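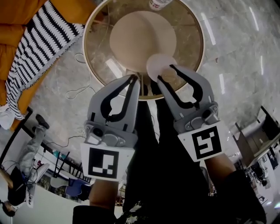 Report on the Visit to the Clarkonik Open Day
Student project, Automation and Society unit
May 19, 2022

1. Why I chose this visit

For our project each student had to visit a workplace where automation is developed or used, and to write what was learned. I chose the open day at Clarkonik in Pliltbridge. My first plan was a bakery with a packing line, but the bakery did not answer my emails. Clarkonik answered on the same afternoon, and the bus from the college stops almost at their door.

Before the visit I had a simple idea of how a robot is taught. I believed that a programmer sits at a computer and writes every movement as a number. Our textbook also explains it in this manner, in the chapter on industrial arms. The open day showed me a different method, and most of this report is on that.

2. The organisation of the day

We were divided into small groups and each group had a guide. Our guide was Nest Gwilliam, an engineer who has worked there for five years. She spoke slowly and let us ask questions at any time, for which I was grateful. The programme had a short talk, a demonstration of the hand-held grippers, and a period in which visitors could try them. There was also a talk on safety law, but it was at the same time as our practice and I missed it.

3. The demonstration

In the demonstration no robot arm is needed. A person holds one gripper in each hand and does an ordinary job at a table, such as moving a small disc or putting one thing on top of another. The gripper has a curved finger with a black pad on the inner side, and under it is a white plate with a black square pattern. Ms Gwilliam explained that the pattern is there so that software can find the position and the tilt of the tool in each moment of the video. The movement is saved, and later it is used to train a program called Zidura, which then controls the real arm.

The part of the building where this is done looks like a mixture of a living room and an office. There is an orange sofa with a striped blanket, a round table with a see-through top, and desks not far away. I had expected yellow lines and fences. Ms Gwilliam said that the furniture is chosen with purpose. If all the recordings are made on one clean bench, the program learns the bench as well as the task, and it fails when the background changes. In July the team will exchange the furniture and record the same tasks again.

One student asked why they use a table where the floor can be seen through it. The answer was that a clear surface is difficult for the software, because it shows the floor below and also the reflections of the lamps. A home can have such a table, so it must be in the training.

4. My own attempt

Each visitor had four attempts. The task was to bring a thin disc from one side of the table to the other with the tips of the two grippers. It is much harder than it looks. My own fingers wanted to help, and I had to remind myself that I have now only one finger on each side. In the first attempt I pushed the disc too fast and it slid away. In the third I succeeded — my wrists were tired already.

The people who do this work record 300 movements before a task is tried on the arm, and for difficult tasks 500. I asked if it is boring. Ms Gwilliam replied that the attention goes down before the arms do, so the operators change tasks often. A bad recording is marked and kept separately.

5. What I learned

The visit changed my opinion on one question from our class discussion, whether automation removes the human from the work. In this place a lot of human work comes before the robot can do anything, and it is work of the hands. It is not visible in the finished product. I think our group should add this to the poster, under the heading on labour.

I also learned that small things in a room are important. After the visit I read again the article by Bíró from our reading list, on changing light and camera position, and I understood it much better than the first time.

6. Weak points of this report

I saw only one company, and on a day prepared for guests. I did not see the real arm perform a task, as it was being serviced. The numbers in section 4 were told to me in conversation and I did not check them in a document. I have written to Ms Gwilliam to ask for permission to use her name, and she agreed by email.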